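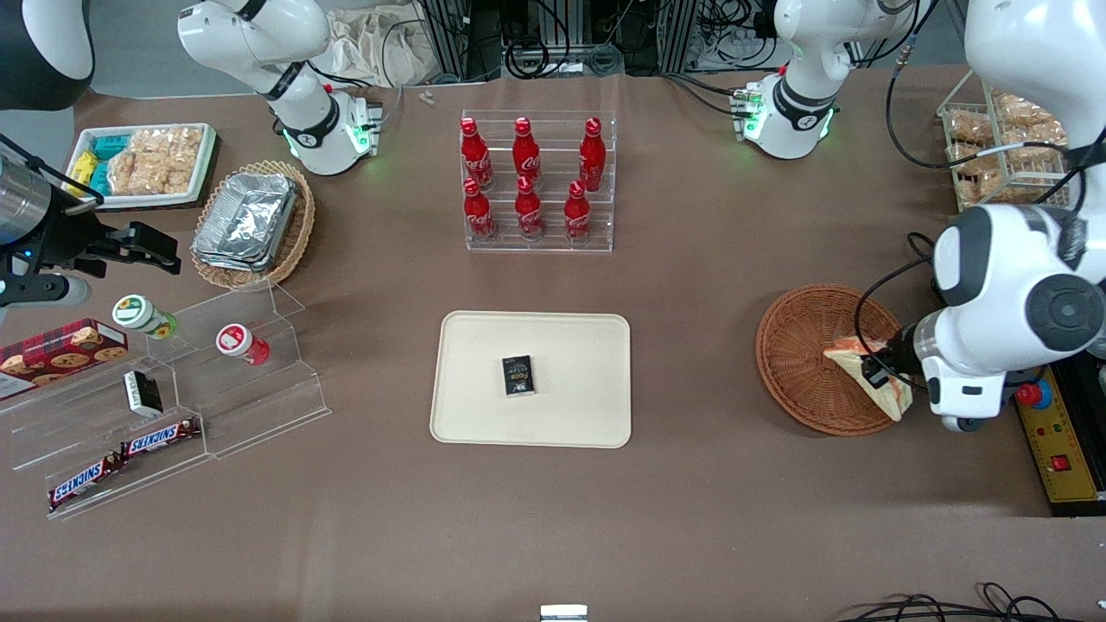
Page last changed: Aug 1, 2002

Company > About us > Who we are

Neves is a small firm that reads things before they are printed. Newspapers, magazines, parish newsletters and book publishers send us their pages, and we tell them whether anything in the text is likely to get them a solicitor's letter. Most of the work is libel. The rest is contempt of court, confidence, and copyright in letters and photographs.

The firm was started by Annapurna Bhat, who had been a night reader on a daily paper and wanted to do the same job for titles that could not keep a lawyer on the premises. For the first two years she worked alone, mostly by fax. The office is now on the upper floor of Virkolier House, above the letting agent, and the entrance is at the side.

What we do

Pre-publication reading makes up most of our week. Copy can come by email, fax or post. We read it, mark the passages that worry us, and send it back with a note saying why and what might be changed. Where a passage can be saved by checking a fact or putting the allegation to the person concerned, we say so. We don't rewrite copy unless asked. The decision to publish is always the editor's.

A normal news page is returned the same day if it reaches us before noon. Books take longer. The longest we have handled so far was a memoir of 472 pages, and that was read twice, once before the author's changes and once after.

We also run a one-day course for reporters and press officers, called Festis. It covers what can be safely reported from a court or a council meeting, how to keep notes that will be of use later, and what to do when a complaint arrives. There are 12 places on each course and lunch is included. Councils sometimes send their own press staff, who sit in the same room as the reporters. The next course after the summer will be in January.

What we don't do

We don't act in court. If a claim is issued we will pass your papers to a firm of your choice, with our notes, and answer their questions. We don't act for people who want to complain about a newspaper, even when the newspaper isn't a client, as we would sooner be on one side only. We don't give advice over the phone to callers who have no account with us.

Who uses us

We have roughly 30 regular clients. The largest group is weekly newspapers. The Dosport Messenger has been with us from the start. Others are trade magazines, two small presses and a few charities that name companies in their reports.

Fees

Reading is charged by the hour, or by a monthly retainer for titles that send us something every week. Books are quoted for once we have seen the manuscript. The current sheet can be had by post from the office.

Reader comments

Sent a chapter in on a Monday and got four pages of notes back. Two of the points I disagreed with, but they were clearly put. Will the fees sheet be going on the site?
P. (small press)

Is the Festis course suitable for somebody who only edits a village newsletter? We print letters about planning and they can get heated.
Margaret

Reply from Neves: Yes, we have had newsletter editors before. There is a section on readers' letters in the afternoon.

Your map has the side entrance on the wrong street.
T.W.

About us | Services | Courses | Fees | Contact | Top of page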